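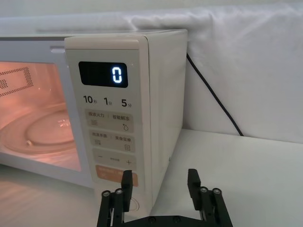 Amber Bakker
Appliance editor, Prirside

The microwave on the test counter at Korletey is a cream-white Midea with Chinese labeling. It is the unit used there for training staff in how to set up, heat and clean a countertop oven, and it is also the one I asked to talk about. Korletey runs the appliance room for Clovance, a landlord that furnishes small rental apartments and puts a microwave in each of them. The room manager answered my questions over one morning in May and corrected a few of the numbers later by mail.

The first subject was the panel. Tenants who don't read Chinese are given a one-page sheet, and the manager would prefer it to be shorter.

"Most people need three things from the panel, and they are all printed in one row," the manager said. "Ten seconds, one minute, five minutes. The numerals are Arabic, so you only have to learn the two characters after them. 秒 is second, 分 is minute. We put that on the first line of the sheet."

The row sits directly under the display. The beige buttons come next, and one of them carries a minus sign at one end and a plus sign at the other. The sheet translates all of them, but the room's own log covers only the quick times.

"We logged 70 sessions with people who had never used this oven. I wanted to know which button they went to first. It was the one-minute label in over half of them. Defrost was hardly touched. People defrost by pressing one minute and looking."

I asked about the display, which shows a single 0 at its right side when no time has been entered.

"That is the reading we want before anybody opens the door to clean. If there is time left on it, you clear it first. It's step one on the cleaning card."

The second subject was light. The door window is dark glass, and with the cavity unlit it gives back a good part of the room. When the cavity is lit, the turntable can be checked through the glass with the door shut.

"A plate that is off its hub will tick or scrape. You can hear it, but you can also look. We tell people to look through the window for the first few seconds, at the rim of the glass plate. If it travels up and down, stop and reseat it."

The cavity wall also has a panel of small perforations. The manager's rule is a damp cloth, wrung out, with no spray aimed at the holes. "Spray goes on the cloth. Then the cloth goes on the wall. Splatter on the perforations gets the same treatment, just more passes."

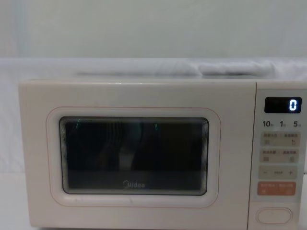 Placement and cord

Clovance apartments have short counters, and the oven is often pushed into whatever corner is left. Korletey works the other way around and starts with the clearances in the manual for the model being installed.

"Read the manual, then measure the corner. We keep a strip of cardboard cut to the side clearance and slide it down the wall. If the strip binds, the oven moves. I've been asked to approve a bread box against the side wall of one of these. I didn't."

The power cord leaves from the back. On the test counter it comes out to the side and down toward the countertop, and the manager likes it visible during training.

"In an apartment I want the cord behind the oven with some slack, and I don't want it under the body. In this room people should be able to follow it from the oven to the wall."

The exterior finish is off-white and matte. I had expected a complaint about stains, and got one about cleaners instead.

"A matte finish will go shiny if you scrub it in one spot – you can't put it back. Dish soap, soft cloth, wipe the whole door. The window gets a second, dry cloth."

Korletey buys its cloths from Plurkomley in packs of 100 and uses a separate color for cavities. Damaged finish came up in 17 of the manager's exit inspections last year, mostly on the door, and none of those ovens had to be replaced.

The last subject was the labels on top of the casing. There is a long white strip along the front edge, and two small blue-bordered stickers near the right corner, one with an orange warning symbol. Tenants ask whether they can peel them.

"Leave the warning sticker alone. I'd leave all of them. People put mail on top of the oven anyway, which they shouldn't, and then ask me about a sticker."

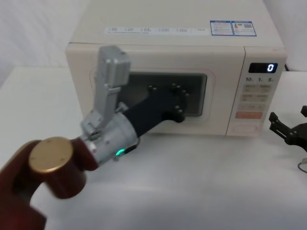
The training oven on the Korletey counter, door closed, display at 0.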